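November 21, 2022
Workshop notebook, tour planning, Netby office

Good morning's work on the Birkuvmont walk, so I'm writing it up before the phone starts. We have a real two-day route at last! Stellan drove the valley road again and came back with muddy boots and a proper timing sheet, and it all fits with a long lunch in the middle.

Day one, as it stands: train from Netby, bus to the lower car park, walk in by the mill path (flat, shady, very pretty once you're past the sawmill), lunch at the farm, then up to the saddle and down to the guesthouse. The saddle is the only stiff bit. Stellan did it in 30 minutes with a full pack, so I've put down double that for guests and a sit-down at the top. The view back over the lake is wonderful and people will want to stop for it anyway.

Day two is easier, nearly all downhill. I'd like to swap the order of the chapel and the cheese dairy, as the dairy only lets people in before eleven. Anežka rang them and they were lovely. They'll do a tasting for up to 19 people, which suits us nicely because the small bus takes the same number without the guide's seat. Need this in writing.

Booking form. Juraj has the new version running on the test page and I'm so pleased with it. You pick a date, you see straight away whether there are places left, and the deposit shows up on the same page. I tried to break it all through October and mostly failed. Two things still to mend:

- If you change the date after paying, the old date stays in the confirmation email. Happened to me and to Ya-wen, same result.
- Dietary notes get chopped off after 200 characters. Fine for "vegetarian", not fine for the lady who wrote us a whole (very kind) letter on nuts.

Juraj thinks the first is a quick job. The second he wants to talk over with Peter, who looks after the guest list printouts and has strong views on column widths.

Pricing: left alone for now. I did the sums with and without the packed lunch on day two and I much prefer with. Guests on the Fultasen weekend kept telling us how nice it was not to hunt for a shop. 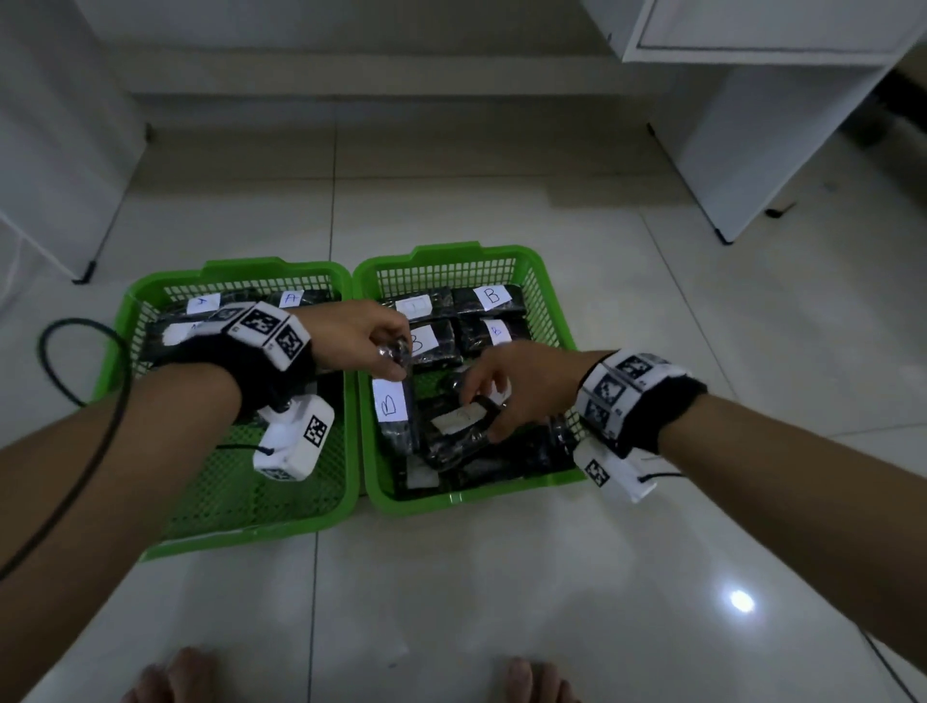
Which brings me to the Fultasen feedback cards. Ya-wen read them all out over coffee and they were a treat. Best liked: the boat, the singing guide, the second breakfast. Least liked: the early start on Sunday, and the wait for keys at the guesthouse. I've asked whether the keys can be handed out on the bus next time. Peter says yes if he gets the room list 2 days ahead, so that's now a fixed deadline on our side.

Ideas for the Yap trip, just jotting: it needs far more lead time than anything we've run, and I'd want someone who has been there to look over the plan before we put a word on the website. Anežka has a friend who dives there. Coffee with her first, dates later. I'm excited about this one, can you tell?

To do
Stellan: send me the timing sheet as a file, check the last bus down from the saddle side
Anežka: dairy, written confirmation and the price per head
Juraj: date bug first, then dietary box
Me: redraft day two with the dairy first, ring the guesthouse about drying space for boots

Later, same day: guesthouse rang back. They have a boot room with a heater and we can use it. Chapel key is with the neighbour, blue gate, ring twice.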